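Gripper keeps dropping or squashing light stuff after I swapped the finger screws

Posted in: Small arms and grippers
Viewed 1810 times

benchtop_lou
31/03/2019

Hi all, long post, sorry in advance. I have a small desktop arm with a two-finger gripper, a Nerel, bought used from a shop called Teka that was clearing out its back stock. It came with no manual to speak of, just a folded sheet with the wiring on it. I've had it running on the bench for a few months and it has been great for blocks and plastic cups and anything else that has a flat side.

The trouble started when one of the finger screws backed out in the middle of a run and rolled under the shelf. I never found it. So I thought I'd be clever and replace all the finger screws at once with new ones from my parts drawer, same thread, same head, a hair longer. Put it all back together, ran the homing routine, and now it's a different machine.

What it does now: on hard things it's mostly fine. On anything soft or lumpy (I use a lot of craft store fruit and veg, and little bean bags) it does one of two things. Either it closes, looks like it has a good hold, lifts, and the thing slowly rotates and slides out the bottom. Or it closes way too far and the motor buzzes until the software gives up. I can put the same object in the same place five times in a row and get both.

Things I already tried. I raised the force limit, which made the buzzing worse. I lowered it, which made the dropping worse. I re-ran homing with the fingers closed by hand first. I wiped the pads down with alcohol. I turned the whole thing off and went to bed, which has fixed other problems for me but not this one.

There's a bit of side to side wiggle in the lower finger if I grab the tip, but I can't swear it wasn't there before. Am I looking for a bad motor, a bad calibration, or did I do something dumb with the screws? I'd rather not take the hinge apart unless I have to, because I've heard it's full of tiny washers that want to escape.

Thanks for reading this far!

gruvfan_77

Sounds like the motor. Mine did that and I got a new one off Gruvirton and it was fine after. Check the cable too. Also are you sure the power supply is OK, cheap ones sag.

ozzie_in_the_garage

I wouldn't order a motor yet, please don't! I've rebuilt the same kind of gripper more times than I want to admit and what you're describing is nearly always in the fingers. Since you told us you put in longer screws, I'd bet lunch on it.

Start with the length. The finger plates on these are thin, and the holes go straight through into the space where the linkage moves. If a screw pokes out the back even a tiny bit, it can touch the link for part of the travel and miss it for the rest. You get drag in one part of the stroke, the motor current goes up, and the software thinks it has hit an object when all it has hit is your screw. Other times the finger pops past the tight spot and keeps going, and there's your overclosing. That would explain both of your symptoms from one cause, and it would explain why the force limit didn't help in either direction.

So, power off, really off, plug out of the wall. Open the fingers by hand, slowly. If yours is one that won't backdrive, don't force it, take the finger plate off first and move the linkage by itself. You want to feel the same light resistance all the way. If there's a scratchy place or a little click, pull the screws one at a time and look at the ends with a flashlight. A shiny spot on the tip of a screw means it has been rubbing on something. Look on the link as well, it will have a matching scratch.

If you don't have the right length, stack a thin washer under the head. Some people will tell you to file the screw down, and you can, but put a nut on first so you can clean up the thread when you back it off. I've chewed up a hole by skipping that and it was a very long evening.

Next, the wiggle. Take the play out at the joint before you touch calibration. On mine, the round joint near the end of the lower finger has a shoulder under it, and if you just crank the screw down you pinch the joint and it goes stiff. Tighten until the wiggle stops, then back off a touch and work the finger open and shut 10 times. Check it again. It nearly always loosens a little as it settles, so do a second round. Use a tiny drop of the removable thread locker, the kind you can undo with hand tools, and keep it off anything plastic. Let it sit overnight. I know, I never want to wait either, but I've had fresh thread locker creep into the joint and glue it solid.

And the washers: yes, they do escape. Work over a tray or an old towel. You may not have to open the hinge at all though. I'd leave the housing at the tip closed unless the play is clearly coming from there.

Only after all of that should you home it again. Homing with a dragging finger stores a bad zero, and then every grip after that is off by the same amount, so if you homed it with those long screws in, throw that number away and do it fresh. Let the fingers close on nothing, from wide open, with the arm parked where no cable is being tugged. I do it three times and if the closed position comes back different each time, I go back to looking for drag.

Then test with something lumpy on purpose. Blocks will lie to you, because a flat side makes up for a lot of sloppiness.

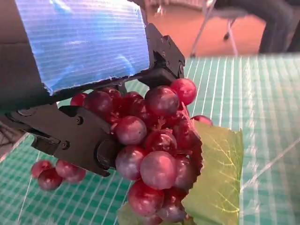 I like fake grapes for this because the bunch has no flat side anywhere and it gives a bit when you squeeze. If one finger is crooked, the bunch rolls toward the crooked side as soon as it's off the table, so you find out right away and you don't have to go measuring anything. Do it over a mat with a grid if you have one, it's a lot easier to see which way things are drifting. Lift, hold, wait a little, put it down, turn the object partway, and go again. Write down what happened each time, even just "ok" or "rolled left" on a scrap of paper. Your memory will tell you it was better than it was (mine does).

For the force limit, put it back to wherever it was when the gripper worked. On my software the scale is just a number with no units and I sit at 300 for soft stuff. Yours may be a completely different scale, so don't copy mine, just find your old value if you saved it anywhere.

Last thing, I put a dab of paint marker across the head of each screw and onto the plate after I tighten it. If the line doesn't match up anymore, the screw has moved. I look at them before every long session and it has saved me from crawling under the shelf more than once.

benchtop_lou

OK so I feel a bit silly. Pulled the screws and two of them have shiny tips, and there's a groove on the link you can catch a fingernail in. It's not deep. Is the link toast or can I keep using it? I've put washers under the heads for now and by hand it already feels totally different — no click at all.

Waiting on the thread locker overnight like you said, and then I'll home it.

ozzie_in_the_garage

Keep using it. Knock any raised edge off the groove with fine paper, wipe it clean so no grit gets in the joint, and have a look at it again in May or so. If it hasn't grown, forget it's there. If you ever want a spare, Nowakowski used to sell the links in pairs, but check the hole spacing before you buy because there were two versions and the listing photos looked the same to me.

Also check the upper finger while you're in there, if you changed those screws too. It's easy to fix the one that wiggles and leave a long screw in the one that doesn't.

mill_and_drill

Mostly agree with ozzie, but I'd add one thing about the pads. You said you wiped them with alcohol. If they're the soft rubbery kind, that can leave them slick for a while, and old ones get hard and shiny on their own anyway. Press a fingernail in. If it doesn't leave a mark that fades, they're past it and I'd swap them. Slow rotation and then sliding out the bottom can be a pad problem all by itself, even with perfect fingers.

I also don't do the paint marker thing, I just check them with a driver. Probably lazier. But don't lean on the driver every time you check, or you'll slowly tighten that joint until it binds and you'll be right back here posting about buzzing.

benchtop_lou

Homed it this morning, closed position came back the same all three times. Bean bags are fine now. One of the lumpy pieces still turns a little on the way up, and the nail test says my pads are hard as a countertop, so new pads are next. Leaving the motor alone. Thank you both, and I've bagged up the long screws and labeled the bag so I don't do this again.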